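From: Rónán Buckley
To: fullow-users list
Date: September 17, 2021
Subject: Re: [fullow-users] Does camera randomisation earn its keep?

Hi all,

Wilson asked a good one last week and I said I'd have numbers, so I've now got numbers (some of them even flattering). Quoting him so you don't have to go digging:

> **Wilson Restrepo wrote:**
>
> G'day list. We've been training pick-and-place policies in Fullow with the Schumacher scene pack and I keep seeing people turn on surface randomisation, lighting randomisation and camera jitter all at once. Has anybody pulled them apart? Our runs with everything switched on take ages to settle and I can't tell which bit is doing the work. I'd also like to know whether people are feeding in the wrist view alone or the wrist view plus an outside one. We dropped the outside camera back in May to save memory and I've got a nagging feeling it was a mistake.
>
> Cheers,
> Wilson

Short version, Wilson: I think your nagging feeling is right, and the camera jitter matters more than I'd have bet on.

The setup is our usual one, an arm with a parallel gripper, and the Schumacher pack shuffling the rooms and colours for us. I trained four policies on the same 1,000 simulated demonstrations and evaluated each one on 90 episodes in rooms it had never been given in training. Same seed list for all of them, same network, same everything else I could pin down. A couple of stills from the sim:

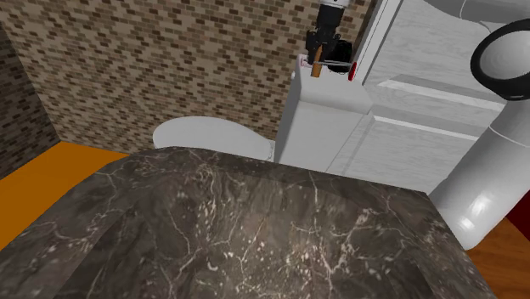
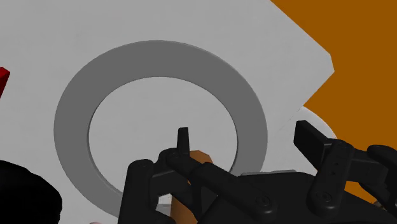

The outside view is where I'd start, because that's where the biggest gap turned up. With the wrist camera alone the policy finished 39 of its 90 episodes, and when I went back through the failures a big clump of them looked the same: it gets close, then dithers. Look at how much of the second still is fingers and linkages, with the orange-brown thing showing only in slivers behind them. The first has the stick between the fingers in plain sight, tilt and all, and you can tell where the gripper is in relation to the toilet tank too. Adding a view like that took us up by 20 finished episodes, with no other change. I was expecting a handful! I had honestly budgeted an afternoon for this and ended up rerunning the whole thing because I didn't believe it.

Now, the randomisation. I switched things off one at a time from the two-camera policy:

- **No surface randomisation:** worse, and it falls over hardest when a room has busy tiles or veined stone in it.
- **No camera jitter:** also worse, by a bit more than the surfaces. I only jitter the outside camera, position and angle both.

The lighting I left alone for this round, so I can't help you there yet. I have a hunch it's pulling very little weight, but a hunch is all it is, and my last one about the cameras was rubbish.

On the slow settling: try ramping the jitter up instead of starting at the full range. Ours was thrashing about for the first chunk of training and the ramp calmed it right down. There's a schedule option for it in the Suretti config under the camera block, though the default ramp is too short for my taste. I stretched mine out to half the run. I haven't compared ramp against no ramp properly at evaluation time, mind you, so don't quote me on the end result being any better, only that the loss curve stopped looking like a heart attack.

Memory is the annoying part. Two views did make me cut the batch size, and training took longer. If you're really squeezed, I'd shrink both images before I dropped one of them. I tried that on a short run and it seemed fine, but it was one short run on one seed, so season to taste.

Two things I'd love a hand with if anyone's got cycles to spare:

1. Does the gap hold for bigger objects? Mine are mostly small or skinny, and a larger one would presumably poke out past the fingers more in the wrist view.
2. Has anybody moved the wrist camera further back up the arm? I had a go and kept getting a lovely view of the arm itself, so I gave up pretty quickly.

Configs and the seed list are in the Kurnstead folder on the shared drive, same spot as the last lot. If a path in there points at my home directory, sorry, just swap in your own. Wilson, if you still have your checkpoints from before May, I'd be keen to run them through my evaluation rooms. Send them over whenever.

Cheers,
Rónán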